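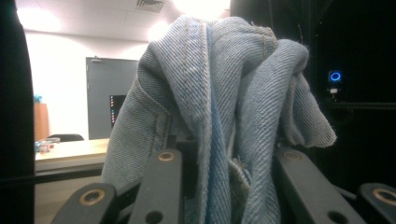 Prarka Denim Repair: bench help wanted

Hi all! I'm looking for one more pair of hands at my jeans repair shop on Fehr Street, two days a week to start, through the end of June (longer if we get along).

It's mostly blown-out knees, frayed belt loops and seams that need a second row of topstitching in tan-gold thread. You'd also be sorting the donated pairs by shade, and faded sky blue is the pile that never stops growing. I have 146 pairs waiting right now, help!

You should be comfortable on a sewing machine and okay with lint on everything you own. If you've never set a belt loop I'll teach you, it takes a morning.

Send me a note and a photo of something you've mended by 23rd February. Messy mends welcome!

Yuzhen Qiu, Prarka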